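Hand-held grippers: your budget questions

Do we need a robot before we can start?
No. Grinstead started with hand-held grippers, a bed and some laundry, and put off the arm quote. Ask the sales rep why yours has to come first.
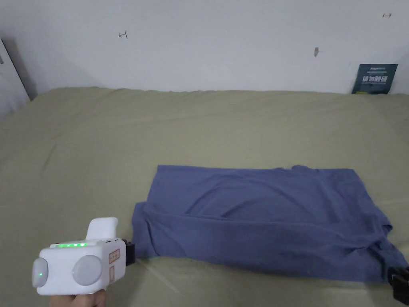
Photo: Halyna Lysenko / Grinstead

What does a pair cost?
Grurnitz listed theirs at $510 in December. Donusden wanted $219 more for what looked to me like the same jaws in a different colour of box. Get the charger and spare jaws written into the quote.

Is cloth a fair test?
Fairer than the foam blocks in the brochures. A towel sags and bunches up, so try one before you sign anything.

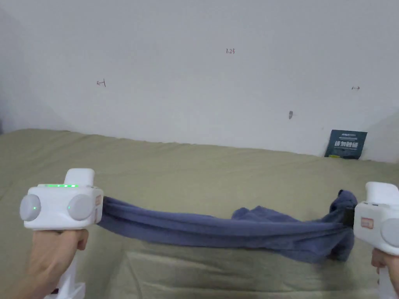
And try it with your own people holding the grips, at the end of a shift — the vendor's demonstrator has had months of practice.

Is the $69 yearly support plan worth it?
I doubt it. Garba Osagie rang the line three times and got voicemail. 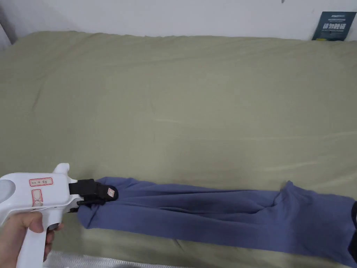

Can we hire first?
Omoregie hires by the week. Pickup is Saturday morning, and the deposit is slow to come back.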